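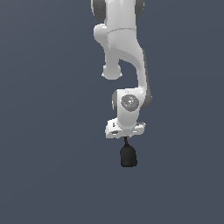

Simulated robot arm, white and grey, on a plain blue background.

Pitch nights for small tech companies: worth the fee?

kelpie_dev
We've been offered a slot at the Zurkthorpe showcase in March. Five minutes on stage, a trestle table in the foyer afterwards, and a fee that would cover our hosting for a good while. We're two people selling scheduling software to physio clinics. Has anyone here got paying customers out of one of these, or is it mostly agencies meeting other agencies?

Marnie T
Did it with my last company. No customers. We did meet the reseller who later took us into New Zealand, so I'd call it break-even. The table was more use than the stage.

rulilholm_ops
Depends who's in the room. Ask the organisers for last year's attendee list by job title. If they won't send it, save your money. Rulilholm paid for two of these and the second one was nearly all students and recruiters.

kelpie_dev
Asked this morning. They sent a brochure with a lot of logos on it.

fquintela
I coach people for these so take it as you like. A brochure full of logos is normal and doesn't tell you much. What you get for the fee is a deadline. Most founders I see can't explain their product in a paragraph until they have to stand up and do it.
Florêncio Quintela

Marnie T
You can set a deadline for free, Florêncio.

fquintela
You can. People don't keep them.

boganbytes
Disagree with the coaching line. Clinics don't go to showcases. I sell to dentists and every sale has come from the trade association newsletter or from ringing reception before 9 am. Put the fee into that and see what comes back.

rulilholm_ops
+1 to the newsletter. Practice managers read it.

savo_jen
I work at Savolainen and we go to these looking for products to bundle. We do read the program beforehand and we do book meetings. So there are buyers, but they want a partner deal and they'll ask for 15 per cent or more. If you only want direct customers it's the wrong room.

kelpie_dev
That's useful, thanks. We hadn't thought about bundling. Would you want an integration already built?

savo_jen
A working export is enough for a first meeting. Clillska had a CSV button and not much else when we first spoke to them.

boganbytes
Read the exclusivity clause before you sign anything with a bundler. Ours locked us out of a whole state.

kelpie_dev
Noted. I've asked Zurkthorpe if we can take the table without the stage slot. Will post the price when they reply.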